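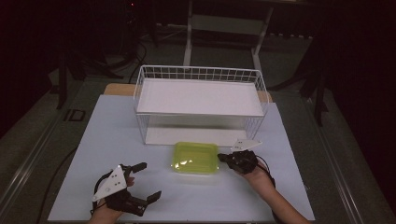 Figure 3. Yellow-green food container in front of the white wire basket, board-covered table.

Papers > Household Storage > Containers and Where They Live

Reading time: 6 min

4.2 The box and the basket

I want to spend a whole section on one sort of object, the small plastic food container, because it caused more talk in our interviews than everything else put together. We had expected to be writing about saucepans. Saucepans, as a subject, lasted one evening in Clevton and then people went straight back to their tubs and lids.

A bit of background for anyone who has skipped Section 3 (I would have). Bhavana Gounder and I visited households in Wultbridge and Clevton and asked people to show us where they put things that don't have a proper place. We ended up with 441 written notes on single objects, and a container of some kind turns up again and again in them. Kalkidan Gebretsadik did the first sorting of the notes and came up with the heading "homeless boxes", which we have kept, although a reviewer of the early draft found it a bit much.

Now, a food container is an awkward thing to own. When it's full it belongs with food. When it's empty it belongs with dishes, for a while, and then with other empty containers, and somewhere in between it spends a surprising amount of its life just sitting on a surface. We started calling this the waiting stage. The container in Figure 3 is a good one to think with, a plain rectangle with rounded corners, see-through enough that you don't have to open it to get an idea of what you've got. Several people told us that this mattered to them far more than size. Ivone Paiva, who let us go through every cupboard she has (thank you, Ivone!), said she'd given away all her solid-coloured tubs after finding the same rice twice.

And then there's the basket. Open wire baskets came up in 17 households, and I'd say they are the most flexible bit of storage we looked at. They get used on worktops, inside cupboards, on top of fridges, and in one case on a stair. People like them for much the same reason they like see-through tubs: you can see in from the side. What they don't like is that small things tip over on the wires, so they put something flat in. A tray, a bit of card, an old chopping board. A flat panel lying across the top, as in the figure, changes the basket quite a lot to my mind, since you've then got a surface as well as a bin, and people treat a surface very differently. Bhavana disagrees with me here. She thinks a covered basket is still a basket and that I'm making too much of it, and her reading of the notes is given in Section 5 so that you can choose between us.

What we both agree on is the order in which things happen. Nearly everyone we talked to clears a space first, puts the container down in the open, and only then decides where it's going. Hardly anyone goes straight from hand to shelf. I hadn't noticed that I do this myself until I was typing up the Pellell visit with a tub of soup next to the keyboard, and it had been there since lunch.

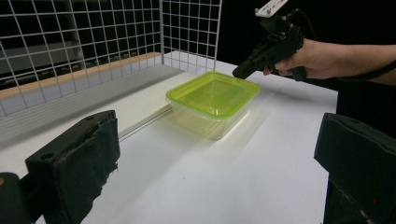 Lids deserve a paragraph of their own. A container with its lid on is treated as finished, whatever is or isn't inside it, and gets put away as one thing. A container without its lid is treated as a job still to be done. We heard this in different words in almost every home, and Ilango Salian, who helped us with the Clevton interviews, suggested quite early on that we should be recording lids separately. He was right and we should have listened in January, when it would have saved us going back over the notes. A bright lid also seems to help with matching. Lime green was mentioned by name more than once, mostly by people who had bought a set and could pick out its lids in a crowded drawer without really looking. Flat lids with a raised rim had their own fans too, as they give the next box up something to sit inside.

Angle is a smaller matter, but I can't leave it out. When people put a container down for a moment they rarely line it up with anything. When they mean it to stay, they square it to an edge, usually the back of the shelf or the side of a basket. Bianca Crăciun pointed this out to us in her own kitchen, nudging a box straight while she talked, and after that we saw it everywhere. I'd be careful about leaning on it too hard. We only wrote down angle in the later visits, and two of the households had such full shelves that there was no room for anything to be crooked.

So for the rest of this paper we use three words for where a container is: out, parked and home. Out means in use, with a hand on it or food going in. Parked means set down in the open, any angle, lid on or off. Home means squared up or stacked, in a basket or on a shelf, and not expected to move again that day. Parked was by far the hardest to agree on when Kalkidan and I coded the same notes separately, and the cases we argued over are listed in the appendix under their household letters.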